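Print this section | E-mail this section

Trarina Reviewer's Guide
Section 3: Filing your first fiction review

Trarina is the review desk used by the Lesedwood Book Pages and, on alternate months, by the Flendamstead supplement. It holds your drafts, checks a few things that people forget, and passes the result to Ayane Ishida, who edits both. You should already have a login and a book. If you have the book but no login, go back to Section 2. If you have the login but no book, the post room is on extension 2823 and likes to be asked nicely.

Before you start

Read the novel to the end. We put this in after a review praised a narrator's cheerful outlook and stopped, like the reviewer, well short of the funeral.

Keep the advance copy beside you while you type. You will need the title page, and you will need to check the spelling of the main character's name, including in the paragraph where you feel sure of it.

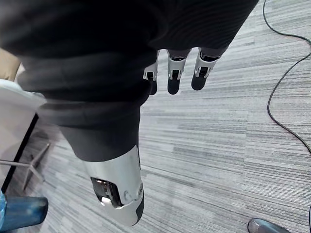
Fig. 3a. Three black fingertips above the carpet.

Opening the review form

1. Log in and choose New Review. Choose Fiction. "Literary Fiction" is a separate item in the menu, left over from an older version, and goes nowhere.

2. Type the title exactly as printed on the title page. Covers are designed by people with strong feelings about capital letters and should not be trusted.

3. Fill in the author, publisher and translator. If the book was translated, the Translator box is required, and "n/a" will be sent back with a note from Ayane. The notes are short.

4. Pick the publisher from the list. Books from Zwane appear under both Zwane and Zwane Paperbacks. Use the first for hardcovers and the second for everything else, including the large floppy ones.

5. Set the spoiler line. This is the page number past which you promise to give nothing away. For most novels the default of 20 is far too low, and for thrillers it is a little too high.

Caution: The spoiler line does not read your review. It prints a promise at the top of it, in your name.

Writing the draft

6. Open with the book. Your vacation, your grandmother's bookshelf and the weather on the train may all come in later, if there is room. There will not be room.

7. Keep the plot summary to one paragraph. When a novel runs across three generations, choose the generation that matters and let the others turn up as needed.

8. Quote at least once. Use the Quotation button so that the page number travels with the words.

Note: Quotations from an advance copy must be checked against the finished book. Tick "Checked" only after you have checked. The box will let you tick it at any time, and this has been a sorrow to us.

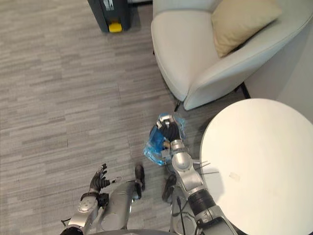

Section last changed: May, by A. Ishida (steps 7 and 9)

9. Give an opinion. A surprising number of drafts come in without one. "Readers who enjoy this kind of thing will enjoy this" is a statement about readers, and the form now underlines it in red.

10. Look over your adjectives. Trarina keeps a list of tired ones and marks them in yellow as you type: searing, unflinching, luminous, haunting. You may keep 2. Choose the ones you would be willing to say aloud to the author in an elevator.

If the novel takes on war, faith or politics, say how it handles them as a novel – who tells the story, who is allowed to be complicated, where the telling goes slack. Your views on the subject itself belong in the Letters form, described in Section 6.

11. Declare any connection. If you have shared a publisher, an agent, a house or a grudge with the author, tick the matching box. There is room underneath for detail, and Ayane reads it with interest.

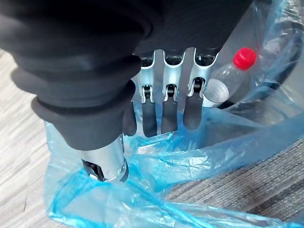 12. Press Save, then Preview. Read the preview from top to bottom. The Preview page cannot be edited, so keep a pencil handy or a good memory.

13. Press File. The button turns gray and stays gray. Pressing it again files the review again, and the second copy goes to Flendamstead, where they have been known to print it.

After filing

Edits come back through the Messages tab, usually late in the afternoon. Deleted lines are struck through and new ones are in green. Accept or answer each one. Silence is taken as agreement, even where the line in question was your favorite.

To withdraw a review, open it and choose Withdraw before the issue is locked. After that you can only write to the Letters page, disagreeing with yourself.

Shared 20 times | 3 comments

Related sections
Section 2: Logins, passwords and asking for a book
Section 4: Reviewing short story collections
Section 5: Poetry, and how long it may be quoted
Section 6: The Letters form
What to do when the author writes to you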